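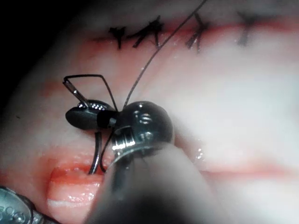
Project Report, Issue 15, page 27

Suturing a Practice Pad: Spacing and Knots
Hilde Smits and Stijn Van der Linden
Supervisor: Jeanine Schouten
7/11/25

1. Aim

We wanted to find out whether interrupted stitches can be placed evenly on a soft pad, and which part of the work causes the most trouble. Interrupted stitches are tied one at a time, so each has its own knot and its own two tails.

2. Material

The pad is pale and soft. The upper incision is closed with four stitches in dark thread, and there is a second opening lower down. We used a curved needle throughout. The pads came from Coltstead and were kept in room 213.

3. What we looked at

The spacing along the upper incision is fairly regular. The widest gap is between the third and fourth knots. The second knot is slightly larger than the first and has several splayed tails. All the tails were cut short, but they stick out at different angles. In the lower opening the needle goes in at the upper edge.

4. Problems

Loose thread was the main difficulty. A loop lying over the pad is easy to catch with the needle, and we had to stop and clear it more than once. Marking the entry points in May helped with spacing but left ink on the pad, so we gave that up.

5. Further work

Liudmyla Pasichnyk will repeat the exercise with the firmer Prader pad. We would also like to measure the gaps with a ruler before the next stitch is tied.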